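Print this page | E-mail this ticket

Filed under: Kodikara planner > Simulation > Grasping

Subject: Gripper touches neighbor bottle when going down into divided crate

Opened by: Farzana Weerakoon
Opened on: 8/17/20
Status: Open, waiting for user

Hello,

I am writing for a small group in the Clanemwood shared workshop. We are building a bottle sorter with two arms, and before we screw anything to the real bench we want the whole job to run in simulation. The job is simple to explain. Bottles stand in a gray crate and in a blue crate, both with dividers inside, and the arm should take a bottle from one crate and put it in a free compartment of the other.

The motion planning works well in open air. Our trouble starts only when the fingers enter the crate. In most of the runs the outside of one finger touches the bottle next door, the contact force jumps up and the planner stops with "unexpected contact, path aborted". After that the arm stays where it is and I must reset by hand.

Our bottle model is 54 mm wide at the widest part. The gripper opens to 64 mm between the pads. I believed this was enough room, and maybe it is enough for the bottle, but I did not think at first about the thickness of the fingers.

The start pose is high over the table, with the fingers pointing down and well clear of both crates. I include it so you can see how the crates are placed to each other. They are close together and they are not square to the table. The real bench will be the same, we have a pillar on that side.

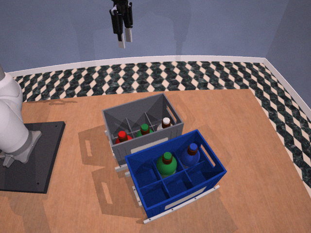 What I tried already

1. Restarted the simulator and loaded the scene fresh. No change.

2. Took the blue crate out of the scene, to be sure that it was not disturbing. The planner still aborts in the gray crate, so the second crate is not guilty. I put it back.

3. Made the approach slower, to half of the speed. The contact comes later but it comes.

4. Set the contact limit higher. With this the arm does not stop, but then the neighbor bottle is pushed against the divider and in two runs the crate itself moved on the table. I changed the limit back. In the real workshop I would not like to try this.

5. Checked the tool offset. Here I found a mistake of mine. I had the tool point 6 mm too far to one side, from an older finger model. I corrected it and the runs became better. Of eight runs, three finished. Before the correction it was zero.

6. Looked at the same moment from the gripper side. The white bottle is clear to see, with its shoulder and cap. The green one beside it is partly behind the right pad and the red one is mostly behind the finger. Our detector works from this view, so my second question is whether it should be trusted at all so near to the bottles. In our log the position of the green bottle jumps from one cycle to the next when the gripper is low, and when it is high the position is quiet.

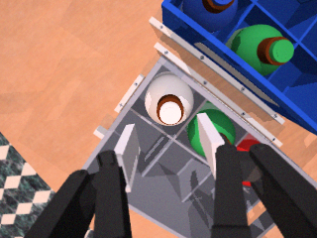 Ximeng Song replied: Thank you for the clear list. Two things can be mixed together here, so please let us separate them. First, the Kodikara planner takes the bottle position again at every cycle unless you tell it to stop. If a finger covers part of a bottle, the detector fits its circle to the part that is left, and the center walks away. The planner follows it. Please set "hold target below height" to a value above the crate rim and try again. Second, could you send the closing direction? With dividers it is important that the fingers go down where there is free space, and the default is to close along the long side of the crate. For a full row this is the worst choice.

Reply from Farzana Weerakoon:

Thank you, this was fast. I did not know the setting "hold target below height". In our version it is under Advanced and it has another name, "freeze target", but I think it is the same one. I set it so the target is frozen before the finger tips reach the rim. The jumping in the log is gone.

The closing direction was the default, yes. So the fingers tried to go down between bottles of the same row, just as you wrote. I turned the grasp by a quarter turn around the vertical axis of the bottle. Now one finger goes down on the side of the empty row and the other on the side of the crate wall.

Results after both changes, from the same start pose and with the same bottles:

- red bottle: picked and placed, every run
- green bottle: picked and placed, every run
- white bottle: picked, but sometimes stops before the place motion

The white one is our remaining problem. The gripper arrives over it without any complaint, and the other arm is standing still on the left of the table all this time. 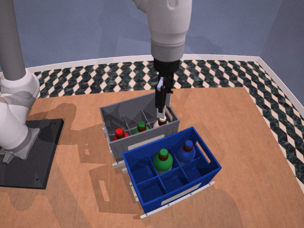

The stop comes with a different message now, "no valid path to place pose". I understand from the manual that this means the planner found a grasp but cannot find the way to the target compartment with this wrist angle. Kasun Seneviratne from our group thinks the quarter turn brings the last joint near to its limit, and when the arm must swing to the blue crate there is no turn left. I looked at the joint values and he can be right, the last joint is close to the end in all the failed runs.

My questions:

a) Can I give the planner two allowed grasp angles, one turned to the left and one turned to the right, and let it choose the one that has a path to the end? In the Clulard library we used before, it was a list. Here I find only one field.

b) Should the arm that is not working be a fixed obstacle, or must I keep it as a robot in the planning group? At present it is in the group and each plan needs a long time.

c) Is it correct to put a clearance value also on the divider walls? They are thin, and with the default clearance the planner treats some compartments as too narrow to enter.

I attached the joint log of the failed runs, and the scene file with the corrected tool offset.

Ximeng Song replied: For a), yes. The field accepts several angles with a comma between them, in degrees, and I agree the manual does not say so. Enter the quarter turn with plus and with minus. For b), make it a fixed obstacle as long as it does not move. For c), please leave the clearance on the walls but use a smaller value there than for the bottles. I looked in your scene file and both crates take the global value, so you will need to give each one its own.

Reply from Farzana Weerakoon:

With two angles the white bottle now goes to the blue crate in every run I made this evening. The planning time is also much better after I changed the second arm to an obstacle. The clearance I did not change yet, I want to change only one thing at a time. Please keep the ticket open until I tested it with the blue crate as the starting side. Covadonga Salcedo will run that part in the simulator and write the results under this same ticket number.

E-mail this ticket | Print this page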